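August, bench notes, suturing set, second batch

Wrist view, instrument 16, two knots down and thread in the jaws for the next stitch:
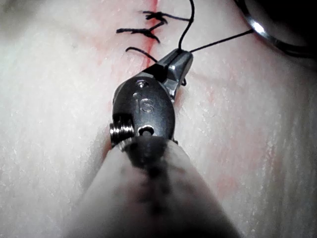

## What we have

1,674 clips on the drive as of 4 pm. Raghavendra wants to call the batch finished and send it to Clorno for training. I don't.

My trouble is with what the wrist camera gives the model to learn from. The shaft is so near the lens that it blurs into a big grey cone, and the red line fades out behind the instrument just where I'd want to see it. Jaws are fine. Thread is fine against the pale surface, mostly. But if the policy is supposed to learn where the next bite goes, it is being asked to guess from the knots above. Maybe it can. The last model "could" too, right up to the moment we moved the pad.

Also the pinkish smears to the right of the line. I'd bet lunch it learns to steer by those. Maricel says the smears vary enough from pad to pad. I asked how she knew and she said she'd looked at 20 clips. Fine, but 20 out of 1,674 is a feeling.

## Labels

- Namboodiri sheet has "knot complete" and "tails cut" as one event. They need splitting. Frayed tails next to a live length of thread, all of it black, is exactly where the labeller tool jumps ahead.
- 26 clips came back with the stitch number wrong. Fixed by hand, don't want to do that again.
- Nobody has written down what counts as a failed throw. I've been marking them "retry", Raghavendra deletes them. So the set looks far cleaner than the work does, and I think we want those failures in.

## Plan, such as it is

1. Stop deleting retries. Raghavendra agreed, grudgingly.
2. Hold back 900 clips, train on the rest, then swap and compare. Maricel thinks this is a waste of a night on the Mukton machine. Might be.
3. Mask the right side of the view in a small test run – if the score doesn't drop I'll stop going on about smears.
4. Ask Jivent whether the side view can be logged at the same rate. They said yes last time and it wasn't.

Not sending anything to Clorno until 2 and 3 are done.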